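Drosska Media Library: Ingest and Playback Checklist, October round
Completed by Sinan Uçar for the Virkthorpe office

Hello again, everyone, and thank you for leaving the upload desk free for me all morning. I've gone through the list in the usual order, with my comments under each line, and I'm afraid I've rambled in a few spots (you know me by now!).

1. Upload accounts use two-step sign-in
OK. All of the partner studios are switched over. Drummond still had one shared login on its old account, so I closed it while we were on the phone together, and they were very good about it.

2. Checksums match after transfer
OK. I pulled 200 files from the Stamenmont folder and compared them against the delivery sheets. Every one matched, which made for a happy start to the day.

3. Master copies are held in a second region
OK, with a comment. The copies are there, but the nightly report still goes to a mailbox that has been retired. Please point it at the operations list.

4. Thumbnails and preview clips load in the catalog
OK. I opened titles from the documentary, children's and animation shelves, and the technology shelf too, on both the slow connection and the fast one.

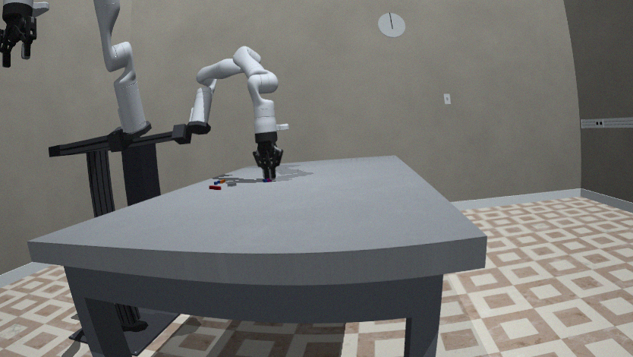

Item 4, technology shelf: robot arms at a gray table.

5. Captions present and in step with the sound
Needs work. Two of the Drummond features run late after the first reel change, and it is just enough to bother you once you've noticed it. The caption files themselves look fine, so I'd start with the frame rate setting in the ingest profile.

6. Expired titles removed from public view
OK. Anything past its 90 day window is hidden from viewers, and the license notes are filled in much more neatly than they were last time. Lovely work!

7. Playback under load
OK. We held 300 test streams through the lunch hour with no stalls on the player side. I'd like to repeat it in the evening at some point, when the Virkthorpe link is busier.

8. Restore from backup
Not done. The test window closed at 4 p.m. before I got to it. Please keep a folder from Stamenmont aside for me and I'll run the restore first thing on my next visit.

Open items: 3, 5 and 8. Send me a note when the mailbox is changed and I'll sign that one off from home.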